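Hultberg Publishes Good-Practice Code for Hand-Held Gripper Work

HOVCOMBE, May — Hultberg today released the Skitis Code, a set of 50 rules for recording household tasks with hand-held grippers.

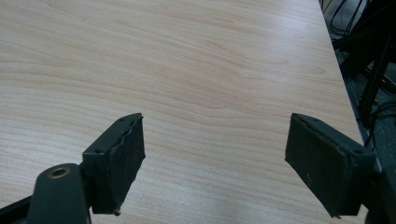

Gripper pads with worn edges over a bare tabletop.

The code sets limits for pad wear and asks sites to log each pad change. It draws on 393 site reports.

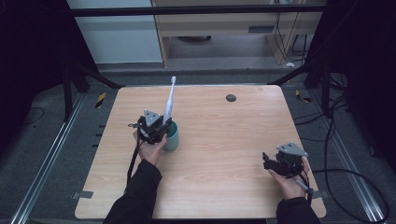
Cable routing takes up the longest chapter. Operators must check the full length of each cable before a session. Floor runs get special attention, as with the long black cable looping across the floor from the right-hand gripper. Hazard tape must stay in view.
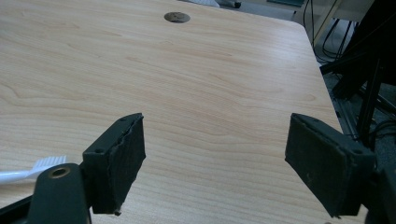
Does the code apply to small sites?
Any site with one or more grippers in use may adopt it, and the rules are the same for all.

"A shared code lets sites compare their work fairly," said Hakim Govindasamy, head of standards at Hultberg.

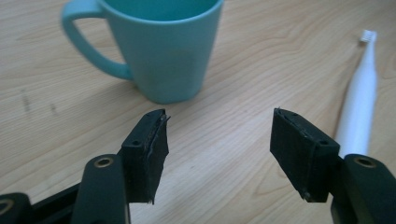
Open gripper, light blue mug and electric toothbrush.

Latuheru will run site reviews — the first 4 begin in May. Copies of the code are free on request.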